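My second month of moving a robot by hand

I wanted to write this post already in August, but every evening I came home with tired shoulders and I watched television. Now I have a free afternoon, a big pot of tea, and my notes are beside me, so let's try.

For those who are new on this blog: I work as a teleoperator at Trorkeck. My job is to show a robot with two arms how to do things in a kitchen. I hold two smaller arms, one in each hand, and when I move them the big ones on the table follow me. Everything is recorded, the movement and the camera pictures together, and later my colleagues use it for training. One recorded try is called an episode. When people at my English class ask what I do, I say I teach table manners, and this is close enough.

The project at present is called Ferkia. It is mostly fruit, dishes and cups. Before that I was on Ultel, which was all folding, and I don't miss it. I have folded enough tea towels for one life.

What I did not understand in the beginning is how slow I must be. At home, when I take a piece of fruit from a plate, I don't think about anything. My hand knows. With the leader arm in my hand I feel almost nothing from the other side. I don't feel if the fruit is soft, I don't feel if the finger touches the plate first. I only see it. So my eyes must do the work that my skin did all my life, and for the first weeks I had a headache every day at four o'clock.

My trainer gave me one piece of advice which I wrote on the cover of my notebook: arrive, wait, close. It means you bring the gripper to the place, you hold still for a short moment, and only then you close the fingers. I was always closing while I was still arriving. With a sponge you can do this and be lucky. With round fruit you push it, and it rolls, and then you are chasing it across the table with a machine while the recording is running.

Round things on a plate are a special case, because the rim is in your way. If you come from the side you must be high enough to pass over the rim, but low enough to have the fingers around the middle of the fruit. I tried coming from the top also. It is easier to aim, but my wrist gets into a stupid position and then I can't place the fruit nicely on the other end. So now I prefer from the side, with the fingers lying flat.

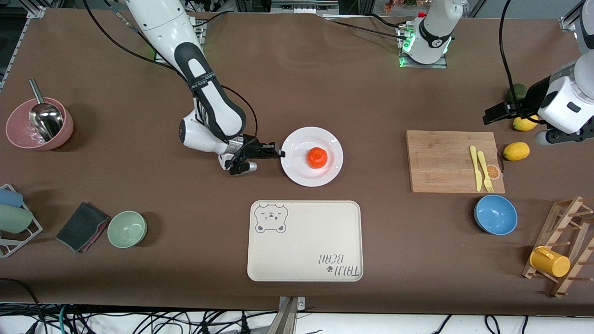

Right arm beside the plate with the tangerine. The left one is over on the cutting board side.

The tangerine is my favourite object on this table. It is small, it has a strong colour, and I can find it quickly on the screen even when I am tired. Lemons I like less. They have these two pointed ends, and if you grab one in a wrong direction it turns itself between the fingers. I have learned to look first where the points are and to turn my wrist before I come down, not after.

People ask me also what the second hand is doing when only one hand is needed. This was a hard lesson! My left hand wanted to relax. It would sink slowly down, or drift to the middle, because I forgot it completely. Then you watch the recording and there is a left arm that wanders around like a bored child in a shop. The robot will learn that too. It does not know which part was my intention and which part was me being lazy. So I keep the left arm up and quiet, and every few episodes I check it.

Cups are the other big topic. A cup standing up is simple. A cup on its side is not so simple, and a mug hanging on a wooden rack is the most difficult thing I do. You must lift it from the peg in the correct angle, and if you pull only a bit sideways the whole rack wants to come with you. My first day with the mug I finished only 3 good episodes before lunch. I went outside, I ate my sandwich in the parkade and I thought seriously about going back to the bakery.

I am glad I stayed. Last week I counted up, and I have now some 700 episodes which were accepted for Ferkia. My best day was 104, but that was a very easy task, and I would not want to do it again. My neck was stiff until the next evening.

What does "accepted" mean? We review them afterwards. If I dropped something and picked it up again in a calm way, it is often kept, because the robot should know also how to recover from a mistake. If I dropped something and then panicked, it goes out. I think this is a fair rule. At first I was ashamed of every drop and I wanted to delete them all, but my trainer said the clean ones alone would make a robot that is helpless the first time something slips.

A few things that help me, if you are starting in a similar job:

Set the height of your chair before anything else. I worked for two weeks with my elbows too high.

Use the same rhythm in the whole session. I hum very quietly. My colleague at the next station has asked me to choose another song.

Drink water between the blocks, and leave the coffee for the break. When my hands shake, the gripper shakes also, and it looks terrible in the review.

Move the objects around between episodes, more than you feel is necessary. I have a habit to put everything back in the same neat place — my mother's education — and this is bad for the data.

In the next months there will be a different set at the Foulkes site, with drawers, and I have asked if I can go there for a part of the week. It is a longer bus ride, but I am curious about drawers. They say the handle is easy and the closing is what makes you crazy. I will write about it when I have tried it, and hopefully with less delay than this time.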